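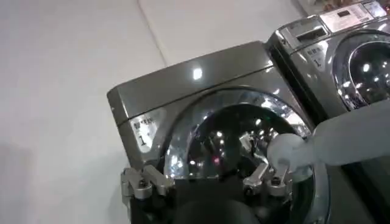
Washer door, left-hand machine. Gripper at the bottom, grey sleeve coming in from the right.

So, doors. I have spent most of this week on washing machine doors and I have opinions now.

For anyone new, I'm on the Woteseo project, where we teach a two-fingered arm to do laundry-room jobs by doing them with it first. Somebody drives, the arm copies, the whole thing gets logged and later on the learning side chews through it. I'm one of the people who drives. It's a lovely job and it makes your shoulders ache in places you didn't know you had.

The door looks like nothing. You or I hook a couple of fingers round the rim and pull, and we don't even look. Try it through a controller with a bit of lag and a picture from the wrist and it's a different animal! The rim is shiny and round, so there's no nice flat edge to aim for, and the glass is dark and full of ceiling lights. On my first morning I drove very confidently at a bright spot that was only a reflection. Twice.

What works for me is coming in low and slow with the fingers open wider than feels sensible, and then stopping. Really stopping, hands still, for a breath or so. The recording picks up every little wobble you make, and if you dither near the handle then the robot learns to dither near the handle. Evie Yeoman (who taught me to drive, and who is much better at it than I am) went through my early runs and pointed at a stretch where I'd hovered for ages, deciding. She said it would come out the other end as a robot that hovers, and a week later it did. Mortifying, but also quite funny to watch.

We do two sorts of demonstration at Kedbridge. One is the remote kind, with the driver in a chair and a controller in each hand. The other is by hand, where you take hold of the arm itself and walk it through the motion. I thought I'd prefer by hand, as you can feel when the door starts to give, but you end up leaning in and getting your own elbow in the camera's way, and then the run is no good. The arm is also heavier than you'd think after lunch. So I mostly stick to the chair.

The target for this task is 500 good runs, and "good" is doing a lot of work there. A run gets binned if the gripper bumps the glass, if you let go halfway, or if you take so long that the driver's tea goes cold (my rule, not official). On a decent day I can get into a rhythm and it's almost restful - approach, stop, close, pull, back off, again. On a bad day I'll bin four in a row and have to go for a walk round the car park.

Things I've scribbled in my notebook, in no order:

Look at the rim, not the glass.
Don't correct a bad grip halfway. Let go, back off, start a new run.
Change where you start from. I'd been parking the arm in the same place every time out of laziness and Evie noticed straight away.
Keep your wrists loose. If they hurt, you're gripping the controllers too hard.
Save before you stretch. I lost a really good one by knocking the pedal.

A reader called Durer asked on my last post whether all this isn't a very slow way of writing a program. Maybe! But I did try to write down the door as instructions once, on the train, and I'd filled 2 pages before I had got as far as touching it. Showing it is quicker, and you find out things about your own hands that you'd never have put in a list. I apparently always pull slightly upwards. Why? No idea. My mum does it too, I checked.

Next up is getting things into the drum, starting with towels and then socks, which I'm dreading. Teixeira's lot want that finished by May. I'll post again once I've done a few days of towels and have something to complain about. If you drive one of these for a living and have a trick for shiny round rims, please leave it in the comments, I will try absolutely anything.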